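Jutora twin-arm bench cell, reviewed after 38 shifts

We put the Jutora in at Sterkwood in March to take over kit sorting, a job that used to tie up 3 people. It trains on plastic nuts, bolts and strips laid out on a mat. Setup was easy enough - the manual is not.

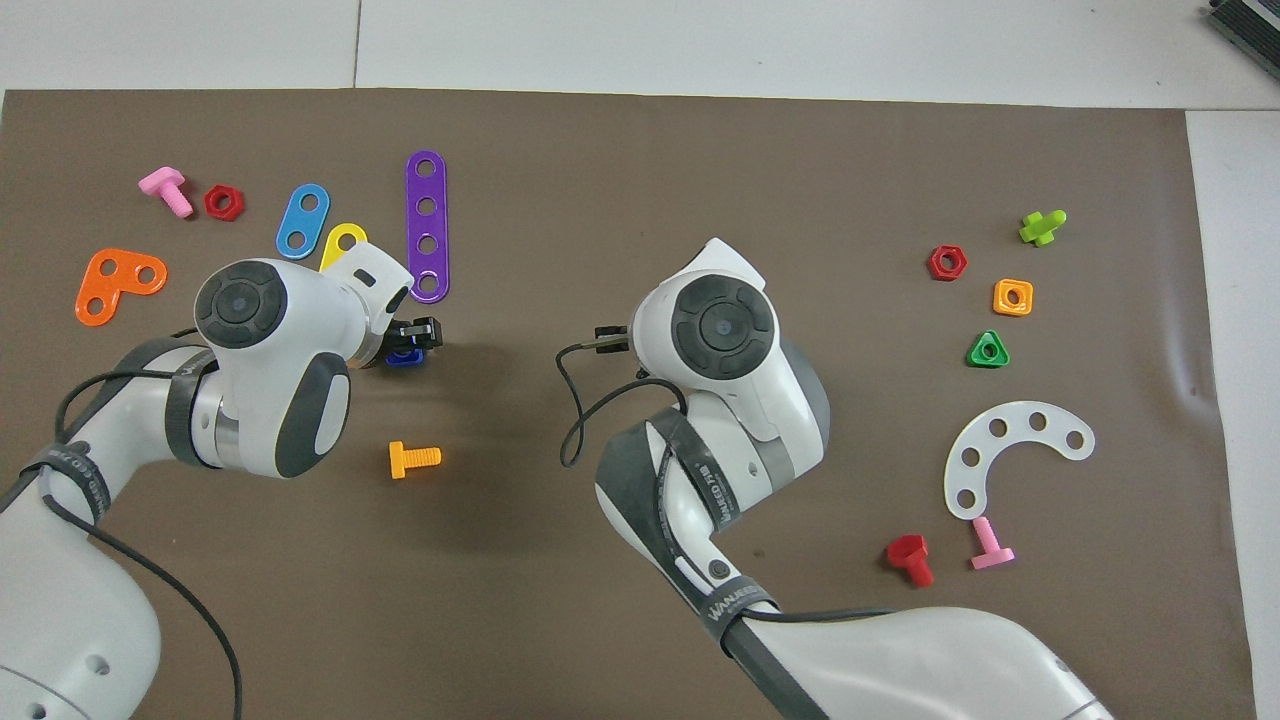 One reader, Ezeani, asks whether anyone lost hours over it. No one did, but the work changed. Sorters now check trays and clear stoppages, and two have asked to rotate off because it's dull. Sore wrists are down, though.

Small parts still slow it. Worth a trial if your labour is stretched - get the training days in writing.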